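Stokside Small Parts and Bedding
Data card, version 5
Maintainer: Danish Jafri
Last edited 4/23/21

What this is

A picture set of household clutter on soft surfaces: beds, sofas, blankets and rugs. Small hardware and loose wiring are hard to find once they are lying on fabric, and the set was put together for people who work on sorting and tidying.

Contents

1,322 pictures from homes in Drurton and Cirncombe. Of these, 486 have a bed as the main surface. The rest are split between the other surfaces; see surfaces.csv.

Labels

Each picture has a surface label, a bedding color, and a list of item types (fabric, wire, screw, tray, cable, plush, other). Use "other" if a part can't be named with confidence. Folded and bunched blankets share one label.
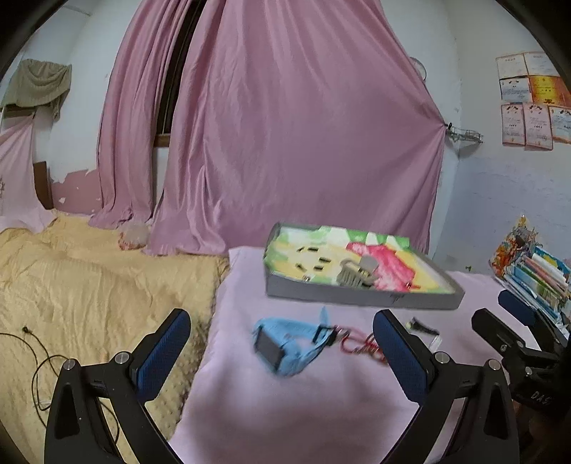 Sample, surface "bed": red wires and a light blue fabric item on a pink sheet, parts tray behind, yellow quilted blanket at left.

Known problems

Small screws were missed in the March labels. 400 pictures have been rechecked so far. Blurred items keep their label if the type is still clear.

Send corrections to the Gilani list with the picture number in the subject line.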